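Features > Automation > In the workshop

Setting up the hand before the arm

14 comments | 38 shares

The packing cell at Jovstead's plant outside Malton has one arm, one gripper and a short conveyor. It puts small bottled goods into cartons, 20 to a carton, and it has run on two shifts since it was put in. In August the gripper was changed for a wider one, and the cell had to be set up again almost from the start.

Most people who visit look at the arm. The technicians spend far more of their time on the hand and on the small camera fixed just behind it. The camera looks out past the fingers towards whatever is underneath. If its position in the software is wrong by a few millimetres, the fingers close in the wrong place, and a bottle gets knocked over or squeezed at the shoulder.

Jovstead does the first part of this work on a computer. The cell was modelled by Adeleke, a small engineering firm which also wrote the control program, and the model has its own copy of the gripper and its own copy of the camera. A technician can open and close the simulated fingers, swing the wrist and see what the camera would see, all while the real machine carries on packing the old way.

The first check is the dullest. The fingers are opened fully and the camera view is brought up on the screen. Both fingertips should show, and they should sit at much the same height, evenly spaced either side of the middle. If one finger sits well above its partner, the usual cause is a camera mount entered with a slight twist. The mount angle is corrected and the view brought up again.
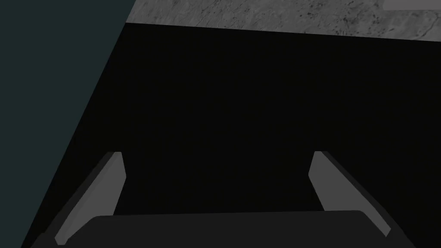

After that comes the width of the opening. The new gripper has squared tips, and the program needs to know where the inside faces are when the hand is open and when it is shut. These two figures go in by hand. Adeleke's notes ask for them to be measured on the real gripper with a caliper, as the drawing does not allow for the rubber pads that Jovstead glues on afterwards. The first time round the drawing figures were used, and the hand gripped too hard for most of a morning.

Surfaces are next. The model is deliberately run over several plain backgrounds, some dark and some patterned, to see whether the vision program can still pick out the edges of the fingers. Patterned stone gives it more trouble than a flat colour does. Very dark areas are a problem of another kind, as a dark gripper body can blend into them. The real conveyor belt is black, so this matters at Jovstead more than it might elsewhere.

When the simulated hand behaves, the settings are copied across and the real arm is run at 30 per cent speed with an empty carton. It goes through 162 taught positions. Someone stands at the stop button for all of them. At full speed the whole routine would be over quickly, but at this pace there is time for a cup of tea, provided it is drunk outside the fence.

Daily care is simpler. The fingers are wiped at the start of each shift, the pads are looked at for splits, and the camera window is cleaned with a dry cloth. Solvent was tried once and left a haze that took a new window to put right. The screws at the base of each finger are marked with a line of paint so that a loose one shows. The cable from the camera runs along the forearm and has been replaced twice, both times at the same clip, which has now been moved.

Spare pads and fingers come from Niltport, and delivery can be slow, so a full set is kept in a drawer by the cell. A finger can be changed during a break. The camera check is then repeated on the real machine, with the fingers open, before the conveyor is switched back on.

The old gripper is still on the shelf. It fits the same wrist plate, and its settings have been saved under a separate name in case the narrow bottles come back.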